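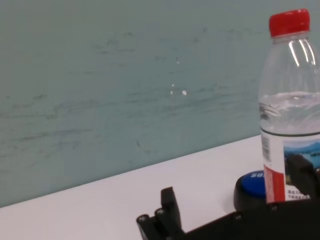 4. Et donc, est-ce que ça range une cuisine ?

4.1 Ce que je voulais savoir

J'arrive à la question que tout le monde me pose au labo, à la cantine et dans ma propre famille : est-ce que ces machines savent faire une corvée, oui ou non ? Ma réponse courte tient en un mot, « parfois », et le reste de cette section sert à dire quand. Les sections précédentes décrivaient l'entraînement de Trorow, notre politique de contrôle, et son portage sur le bras Vilela. Je laisse maintenant tout cela de côté (promis, plus de fonction de coût avant l'annexe) et je regarde des gestes bêtes : prendre une bouteille, la poser ailleurs, appuyer sur un bouton, débarrasser un coin de table. Ce sont des gestes que je fais le matin en pensant à autre chose, et c'est bien pour ça qu'ils m'intéressent.

J'ai travaillé sur deux terrains. Le premier, Lurkmont, est un appartement témoin que nous utilisons depuis avril, avec une vraie cuisine et de vrais placards qui ferment mal. Le second est un poste de conditionnement chez Fataseck, où l'on remplit des caisses et où l'on passe pas mal de temps à dégager les objets qui traînent sur le plan de travail. Je m'attendais à ce que l'atelier soit facile et l'appartement infernal. J'avais tort, ou du moins j'avais tort sur les raisons, j'y reviens en 4.4.

4.2 Le protocole, en version honnêtement simple

J'ai compté 200 essais sur l'ensemble des tâches. Chaque essai était limité à 90 secondes, et une tâche finie après la limite était comptée comme ratée, même si elle était très jolie. Je précise ce point parce qu'on m'a reproché en séminaire d'être sévère. Peut-être ! Mais quelqu'un qui attend son café ne va pas regarder un bras hésiter pendant cinq minutes devant une bouteille, et sur une ligne de conditionnement la patience est encore plus courte.

Un essai était réussi si l'objet demandé se trouvait dans la zone d'arrivée, debout quand il devait l'être, et si aucun autre objet n'avait été renversé ou actionné au passage. Cette dernière condition m'a coûté cher. Une première version du protocole ne regardait que l'objet cible, et elle donnait des chiffres magnifiques qui ne voulaient rien dire : le bras déposait fièrement sa bouteille à l'endroit prévu après avoir balayé la moitié de la table. J'ai jeté ces résultats et j'ai tout recommencé avec la règle actuelle.

Pas d'intervention humaine pendant l'essai, sauf arrêt de sécurité. Entre deux essais, je remettais les objets à la main, sans gabarit, avec la petite imprécision que cela suppose. J'y tiens. Dans une cuisine, personne ne repose sa bouteille sur une croix tracée au ruban adhésif.

4.3 Le cas de la bouteille et du bouton

De toutes les situations, celle de la figure 4 est ma préférée, au point que je la montre à chaque visiteur. La vue est celle du poignet : une bouteille d'eau transparente à bouchon rouge, pas pleine, avec un bouton poussoir à dessus bleu juste à côté de sa base et en partie caché par elle. Un humain comprend tout de suite le problème. On saisit la bouteille plus haut, ou on arrive par l'autre côté, et on n'y pense même pas.

Pour la machine, c'est une petite collection d'ennuis. Il y a d'abord le plastique transparent, à travers lequel le mur reste visible, déformé et teinté. Notre estimateur de profondeur adore le mur et ignore le plastique. Il y a ensuite les reflets sur l'épaule de la bouteille, que le détecteur prend volontiers pour des bords. L'étiquette, elle, est une bénédiction : du blanc, des barres noires, un petit paysage bleu, bref de la texture partout où il en faut. Trorow s'y accroche tellement que, sur des bouteilles dont j'avais retiré l'étiquette, les approches devenaient franchement pénibles à regarder.

Et puis il y a l'occultation. Depuis le poignet, la moitié droite du bouton disparaît presque entièrement derrière la bouteille. La politique doit donc se souvenir qu'un bouton est rond, ou bien l'avoir vu en entier un peu plus tôt. Quand le bras part d'une position qui offre une vue dégagée, tout va bien dans la majorité des cas. Quand il part déjà bas et proche, il raisonne comme si le bouton s'arrêtait là où il cesse de le voir, et la prise passe trop près. Ajouter de la mémoire visuelle aide, mais ralentit la décision, et on se retrouve à négocier avec le chronomètre.

Je signale aussi un détail qui m'a occupé une semaine entière : le niveau de l'eau. Une bouteille à moitié remplie ne se comporte pas comme une bouteille pleine. Le liquide bouge, le centre de gravité aussi, et un arrêt un peu sec en fin de trajectoire suffit à faire basculer l'ensemble à la dépose. J'ai fini par limiter la décélération pour toutes les bouteilles sans distinction. C'est lent et un peu triste, mais ça marche, et je n'ai rien trouvé de mieux qui tienne dans le temps imparti.

4.4 Là où ça coince

Sur les 200 essais, 40 ont échoué. Présenté comme ça, on a envie d'ouvrir le champagne. Je l'ai fait (enfin, du cidre), puis j'ai relu les enregistrements, et l'enthousiasme est un peu retombé. Les échecs sont loin d'être répartis au hasard : ils s'entassent dans les situations où deux objets se touchent ou se cachent l'un l'autre. Posez une bouteille seule au milieu d'une table dégagée et le bras est presque ennuyeux de fiabilité. Rapprochez un second objet et tout redevient intéressant, au mauvais sens du terme.

C'est là que ma prédiction sur les deux terrains s'est effondrée. Chez Fataseck, l'éclairage est stable et les objets sont connus, mais ils sont serrés, et le bras s'y est montré plus maladroit que prévu. À Lurkmont, la lumière change toute la journée, les surfaces sont marquées, et pourtant les objets ont souvent de l'air autour d'eux. Entre une table encombrée sous un bon éclairage et une table aérée sous une lumière médiocre, je choisirais désormais la seconde sans hésiter.

Les temps d'exécution m'ont également fait réfléchir. Beaucoup de réussites se terminent assez près de la limite. Si je l'avais fixée plus bas, le tableau serait nettement moins flatteur, et je préfère l'écrire ici avant qu'un relecteur ne le fasse à ma place. La lenteur vient surtout de la phase d'approche, pendant laquelle la politique corrige, recule, corrige encore. La fermeture de la pince et le transport sont déjà à une vitesse acceptable pour un usage domestique. Pour l'atelier, non, et les opérateurs me l'ont dit avec beaucoup de franchise.

4.5 Ce que j'en retiens pour la suite

Peut-on confier une corvée à Vilela aujourd'hui ? Je lui confierais volontiers une table du soir, quand tout le monde est parti et que la vitesse n'a aucune importance, à condition que les verres soient rangés avant. Je ne lui confierais pas encore un plan de travail partagé avec quelqu'un de pressé, ni un poste où un appui accidentel sur une commande arrête quelque chose d'utile.

Il me manque aussi plusieurs choses pour être vraiment affirmatif. Je n'ai pas testé de bouteilles ouvertes. Je n'ai pas fait varier la hauteur du plan de travail, et la nappe à carreaux de Lurkmont a été retirée dès les premiers réglages parce qu'elle glissait. Tous les objets étaient rigides ou presque, ce qui exclut d'emblée les torchons, les sachets et une bonne partie de la vie réelle. La section 5 reprend les essais ratés un par un et compare deux manières de garder en mémoire les parties cachées d'un objet, avec la même pince et la même limite de temps.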